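Ello Valley Seed Swap - minutes of the May meeting

Fletcher Baxter opened at 7 p.m. and thanked everyone for a wonderful spring swap. 147 packets went home with new growers, our best year yet! 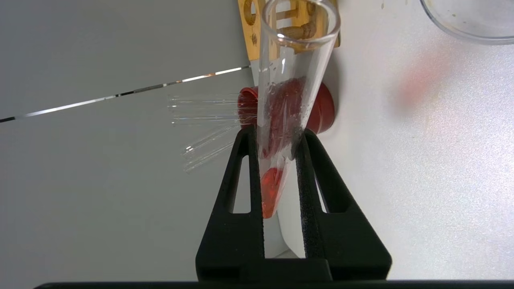

The Yuen beans were the big hit, and we've already had requests for more. Durus Hall is booked again for fall.

Seed storage came next. Paper envelopes let the Prutent lettuce get damp last winter, so we talked over other options - jars, tins, even a clear glass tube with an orange-red cap like the one here. Agreed to try 30 small jars first.
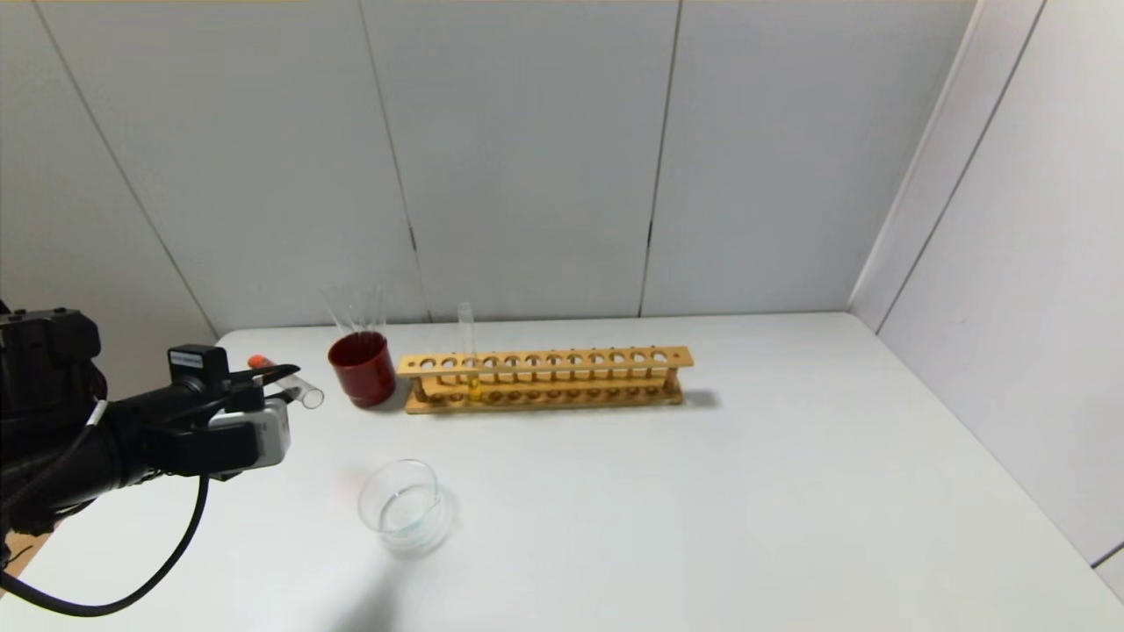 Labels will carry the variety and the grower's name. Fletcher will print them.
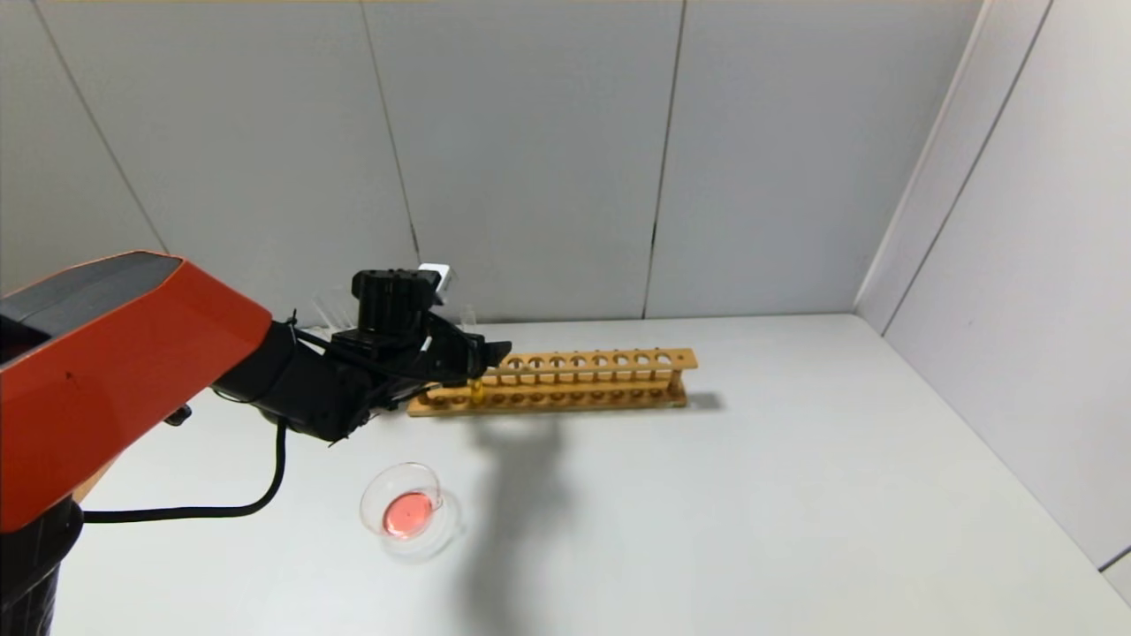

Can new members take seed before they have any to share?
Up to 3 packets each, and they bring some back when they can.

Closed at 8:30.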